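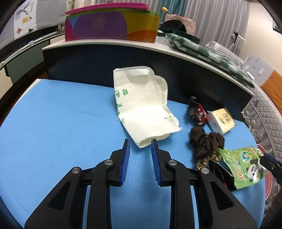 Small things are the hardest part of tidying a home, much harder than furniture. A chair has one place and it stays there. A hair tie, a wrapper or a paper bag has no place, so it goes to the table, and the table becomes full. I began these notes when I moved to the apartment on Briniscombe Street and wanted to know what I own that is smaller than my hand, or can be folded to become so. The large paper bag with the green characters 绿色 is a good thing to start with. The two characters mean "green", and under them are printed marks like bamboo leaves. It has fold lines across the upper part and one corner is quite crumpled, but I do not throw away such a bag. To the right of it are the things which I call the short stay: a black and red wrapper, a cream-colored package with a brown square on it, a dark brown scrunchie and a piece of leopard-patterned fabric. Each of them asks a different question, and I try to answer them below.

Small Things on a Blue Table
Collected by Afroza Wijesinghe
Page updated 26 April 2020

Introduction

This page belongs to my gallery of household things. The other parts are about the kitchen drawers and the shelf in the hall. I write a little more here than in the other parts, as several readers have asked me what I do with paper and with cloth, and a line or two was not enough for an answer.

I am not a professional organizer. I worked for many years in the office of a stationery shop called Dumano, where I learned to fold, to stack and to write labels. My English I learned mostly from instruction leaflets and from the radio, so please excuse me if a sentence is stiff.

My rule for the blue table is simple. What comes on it must be off it before the next morning. It may go to the drawer, to the cloth box, to the paper shelf or to the trash, but it may not sleep on the table. I break this rule often in October, when my sister visits and both of us put everything down wherever we stand.

The paper bag

Paper bags I keep flat, standing on their side between two books. If they lie in a pile, I always want the one at the bottom.

To flatten a creased bag, I open it fully first and push my hand into the corners. Then I close it again along its old folds. It is a mistake to make new folds beside the old ones - the paper becomes soft there and tears after two or three uses. For a bag with many creases I put it under the big dictionary for one night.

A bag with small tears is still useful. I cut it open along the side seam and use the sheet for lining a drawer, or to wrap a glass when somebody is moving. The printed side goes down if the color may rub off, and up if I like the picture. I have a drawer lined with a bag from a bakery which closed long ago, and each time I take out a spoon I see its address.

Bags which have carried something with oil go out at once. I tried to save one of these, and the neighboring bags all took the smell.

The red and black wrapper

A wrapper is trash, and I know that it is trash. Still I have a bad habit. I twist the end and put it down on the table, and then it looks like something that is not finished, so I do not touch it. My mother used to do the same with candy papers, and on her cupboard there was always a small bowl of twisted papers with one real candy hidden among them. We children opened every one.

What helped me was to bring the bin nearer. It used to stand behind the kitchen door, eleven steps from my chair. I moved it to the end of the table and now the wrappers disappear almost by themselves. It is not beautiful to have a bin next to a table, but I have covered it with a piece of gray cloth and I do not see it anymore.

If you collect wrappers for a scrapbook, as my friend Polák does, please put them between two sheets of plain paper and under a weight. He irons his, with a towel on top and the iron at its lowest heat. I have seen one shrink to the size of a stamp, so I would not recommend this for anything shiny.

The cream-colored package

With packages I am strict about one thing only: opened or not opened. The opened ones get a clothespin and go to the front of the shelf. The closed ones go behind. I used to sort them by size, which was prettier, and at the end of that year I found that I had three open packages of the same tea.

I like a package with handwriting, or with printed letters that pretend to be handwriting. The one on the table has dark letters of this kind next to its brown square. A package with a calm face like this can stand on an open shelf, and the loud ones go into the basket with a lid. My sister says that I choose my groceries by color. This is partly true.

When a package is empty and clean, I sometimes cut out the front and use it as a label for the jar. It saves writing. At Dumano we sold very good labels, the Fovex ones with rounded corners, and I still have a roll, but I keep it for things that will not change. Jars change all the time.

The brown scrunchie

Readers with long hair will know that scrunchies travel. I have found mine in the bathroom, on the door handle, around a bottle, in the pocket of a coat which I do not wear. On the table they always arrive in the evening.

I tried a small dish for them, and the dish filled up with coins and keys. Then I tried a hook, and it was good, but only one scrunchie fits well on a hook. At present I use the cardboard tube from a kitchen roll, standing upright in the bathroom cabinet. The scrunchies go over it one after another, the dark ones at the bottom. It costs nothing, and when the tube becomes soft I take a new one.

They should be washed too, and this is easily forgotten. I put them into a small net bag with the socks, on the cool program. Afterward I pull each one gently into its round shape and leave it on a towel. I do not put them on the radiator - the elastic inside becomes tired from the heat, and you notice it only when the scrunchie slides out of your hair on the stairs.

A plain dark brown is the color I would choose again. It goes with every coat I have and it is easy to find on a light floor. On a dark floor it is another story, and I have looked for a long time under my own bed.

The leopard-patterned fabric

Cloth I find more difficult than paper. Paper I can judge in a moment, but every piece of cloth seems to promise that it will be something. I have a box for cloth, and the box has a lid, and the lid must close. When it does not close anymore, I take out one piece for every piece that I put in.

For patterned pieces in tan and black I have a weakness. They make good edges for plain things. I have sewn a narrow strip of such a pattern to the ends of a brown scarf, and people ask me where I bought it. A larger piece would be too much for me, but a strip is cheerful.

If you keep fabric pieces, fold them all to the same width. I use a postcard as a measure: fold the cloth around the postcard, pull the postcard out, and stand the cloth in the box on its edge. Then you see all the patterns from above, and you do not have to dig. Very small pieces, which do not reach around the postcard, go into a jar, and from the jar they go into a pincushion.

The table itself

I have been asked also about the blue. A bright blue table is practical for sorting, since cream paper and tan cloth show up on it very clearly. Dark brown I see less well in the evening, and then I need the lamp. It shows scuffs, of course. I wipe it with a soft damp cloth and after that with a dry one, and the faint marks which remain I leave in peace. I tried once to remove such a mark with a rough sponge, on another table, and I got a dull place much larger than the mark.

A curved edge is kind to the hip when you pass by with a basket. It is less kind to round things like thread spools, which roll away without any warning. I keep the spools in the drawer for this reason.

Questions from the guestbook

Somebody asked if I sort every day. No, I sort when I have made tea and it is too hot to drink. In that time the table can be cleared if I do not begin to read the packages.

Another reader wanted to know how many paper bags a person should keep. I keep as many as fit between my two books, and when the books begin to lean I give some to the vegetable seller, who is always glad to have them.

And to the reader who wrote that her daughter uses the good fabric for doll clothes: let her, please. My box would be much lighter if there were a doll in the house.

The next part of the gallery will be about buttons, string and rubber bands. I have already emptied the button tin and I am sorting it by color, first the white ones.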